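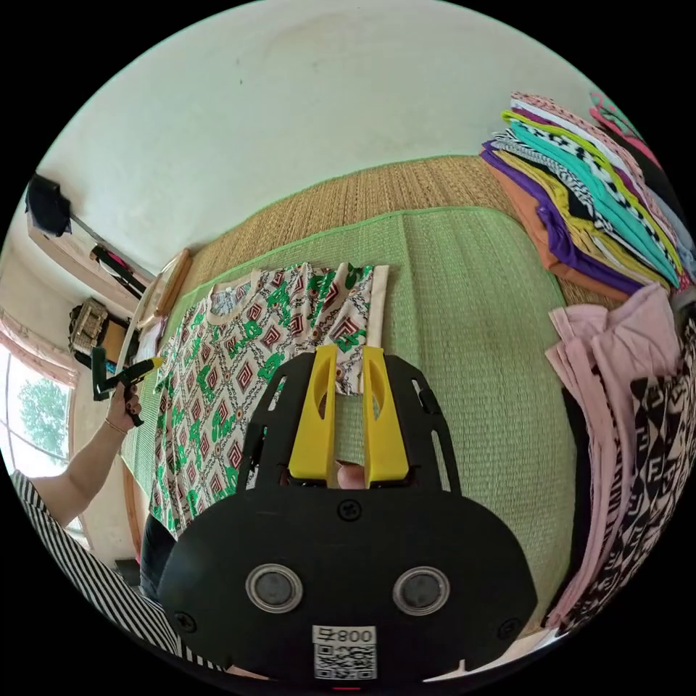

Re: Fingers for the hand-held gripper, and cloth

On 2025-06-04 a member of the Evlow list wrote:

> Has anyone got a printed gripper to pick up a T-shirt cleanly?
> Mine takes hold of boxes and cups all day long, but with
> cloth it either slides off or grabs the mat as well. I'm
> wondering if I should give up on slotted fingers.

Please don't give up on them yet! I have been down this road with my own build at home, and I'm still very fond of the slotted ones. Mine are the yellow pair, a long slot through each face, and I do my trials on folded clothes laid out on a mat on the floor, with a big stack waiting at the side so I don't run out of things to try (my family has stopped asking where their shirts went).

What helped me most was going in lower. I slide the tips under the hem first and only then close, slowly, and I take up far less cloth than feels right. A green woven mat under the shirt has been kinder to me than the bare floor - the tips don't skate so much.

As for the print, I went up to 70 percent infill after two fingers snapped at the base, and I've had over 300 closes out of this pair so far. The Biltex filament I had left was a bit brittle, so I switched to Janholm and have been happy with it. If your screws work loose, check them every 100 closes or so and you'll save yourself some head scratching.

Which finger file did you start from? If it was the old Wijesinghe one, the slot is shorter, and I'd gladly send you mine. Do tell us how the next shirt goes!

Warm wishes from the sewing room end of the house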